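Course notes, part 2: Gathering examples by hand
Zivon Robotics Course, November 2022

A learning system can only copy what its examples contain. In this part we record with hand-held grippers, one in each hand, and no robot arm is needed at the table.

Our cloth set, named Brullia, holds 958 recordings. After checking we kept 800 for training. Another 62 are put aside for testing and must never be mixed with the first group.

Before you start, keep the markers on top of the grippers free – a sleeve or a cable can hide them. Move at a calm speed. If you make a mistake, correct it and go on; the correction is also a useful example. Write the task name in the log after every recording, not at the end of the day.

Cloth work at the wooden table:

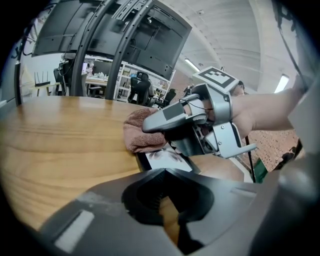
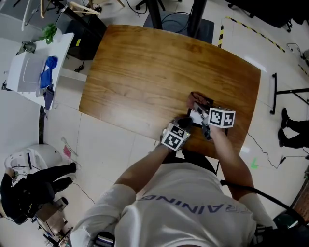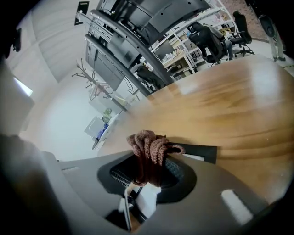
Rätsep remarked, after reading these notes in draft, that corrections should get their own label in the log, so that a later group can train with them and without them and compare the two results.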